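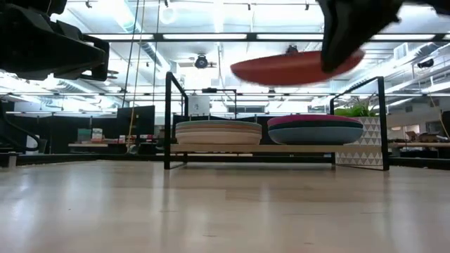 4. Setting up the plate shelf and wash-up corner

Stidance Shared Kitchen, Kurkbridge: Hirer's Set-up Guide
November
By the Kitchen Desk, Kinyua Lettings
4 minute read

Home | Bookings | Kitchen Guide | Parking | Contact

Read before your first hire. Sections 1 to 3 (keys, alarm, heating) are on the sheet by the door. If you only have time for one bit, read 4.3.

4.1 Before you start

1. Sign in. Book is on the hook inside the lobby. Hirer number first, then time in.

2. Key safe code is 1114. Scramble the dials after. Please. Found open twice last month.

3. Lights: left switch is the kitchen, right switch is the hall. The middle one does nothing, leave it.

4. Extractor on before any gas. Wait for the green light. No green light, no hob.

NOTE: The extractor takes a minute or so to get going and it rattles at first. Normal. If it's still rattling when the kettle's boiled, switch off and ring the desk.

4.2 Water and the boiler

1. Stopcock is under the left-hand sink. Quarter turn, handle in line with the pipe = on.

2. Run the cold tap until it stops spitting.

3. Boiler switch up. Set the dial to 2 for tea and wash-up, higher only if you're feeding the whole hall. It eats electric.

4. Hot tap will run cold to begin with, long pipe. Don't turn the dial up to hurry it, you'll forget and someone gets scalded.

CAUTION: Water at the right-hand sink comes out much hotter than the left. Cold tap first, then hot. No children at that sink.

CAUTION: Do not use the Drunstead urn and the oven on the same wall socket. Trips the lot, including the fridge, and the fuse box is locked outside office hours.

4.3 Plates and table

1. Wipe the table down before anything goes on it. Damp cloth, drop of washing-up liquid, then a dry one. No bleach, no scourers, no green pads. Wood marks.

2. Bring plates out a few at a time. Small piles. A tall pile is heavier than you think and the floor by the hatch slopes.

3. Check each one as it goes down. Chips, cracks, yesterday's egg. Chipped ones go in the tub by the back door, not back in the pile.
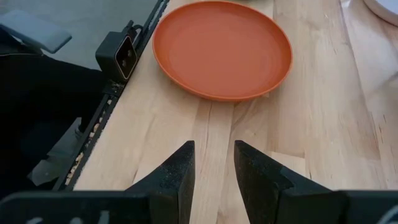 4. Hot pans on trivets only, and a folded tea towel doesn't count. Trivets are in the second drawer with the ladels. If you can't find one, use an oven tray upside down.

5. Serve from the hatch end. Clear from the window end. Otherwise everybody meets in the middle with full hands.

NOTE: Seating is up to the hirer but keep the fire door clear. A full arm's width, all the way along. The insurers look at this.

4.4 Washing up and putting back

1. Scrape first. Food bin is the brown one. Teabags go in there as well.

2. Wash hot, rinse, drain. If you're using the dishwasher it's programme 9. The others are too long or don't get hot enough. Door needs a firm push, listen for the click.

3. Don't open it mid-cycle. If you have to, press stop and count to ten before you pull the door.

4. Dry everything before it's put away. Damp plates stacked tight go musty by Monday and the next lot have to do them all over again.

5. Sort by colour, then stack. Flat, rims level. Nothing perched on the top.

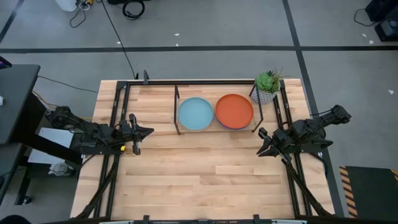 Fig. 2. Plates in the rack, blue to the left, orange to the right.

6. Cutlery back in the trays, handles all one way. Sharp knives in the block, never the sink.

7. Tea towels home with you if they're yours. Ours go in the blue bag in the lobby.

NOTE: Breakages. Happens. Write it in the book, no charge for the odd one. Sweep up, wrap the bits in newspaper, then general waste. Not the recycling, it isn't the right kind of glass and they refuse the whole bin.

4.5 Shutting down

1. Gas off at the yellow lever. Lever across the pipe = off.

2. Extractor off, after the gas.

3. Boiler switch down. Fridge stays ON. There's tape over that switch for a reason.

4. Stopcock off in freezing weather only. Rest of the year leave it.

5. Empty both bins into the yard ones. New liners are under the right-hand sink.

6. Mop, working backwards to the door. Bucket emptied in the outside drain, not the sinks.

7. Windows, back door, lights. Then sign out and put the keys back in the safe.

CAUTION: Alarm gives you very little time. Coat on and bags outside before you set it.

If something's broken or you think you've left the gas on, ring the desk, any hour. Number is on the keyring. For depostis and booking queries use the Contact page, we don't deal with those by phone.

Section 5 (hall floor and staging) follows on the next sheet.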